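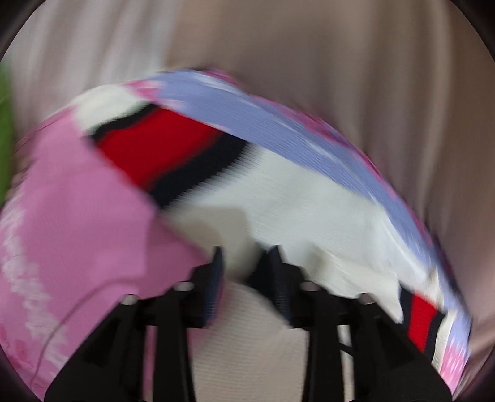 Anyone who has lived with kids, or with a spouse who coaches something, knows how a basket of clean clothes can sit in the hall until it becomes part of the furniture. Trellberg would like to help with that, and its new Pirkico kit, a two-fingered gripper you can hold in your hand or bolt to a small arm, is the friendliest try at it I've come across (and I have come across a few!). The fingers are slim and a bit tapered, with fine ridges low on the pads, and they slip into the soft middle of a striped knit, past the red band and the black ones, much the way you'd reach in yourself to find a sleeve.

The kit sells for $155, or $100 if you already own the Zelico arm, and it took me 30 minutes to put together at the kitchen table with a cup of coffee going cold beside me. The manual is kindly written, though I do wish the screws came in labeled bags. Knits are where it does its best work. Thin dress shirts gave it trouble all through May, and I never did get a fitted sheet to behave, but then I never have. Trellberg rates the pads for 1000 grabs before they need changing, and spares come from the Gallagher store downtown or by mail.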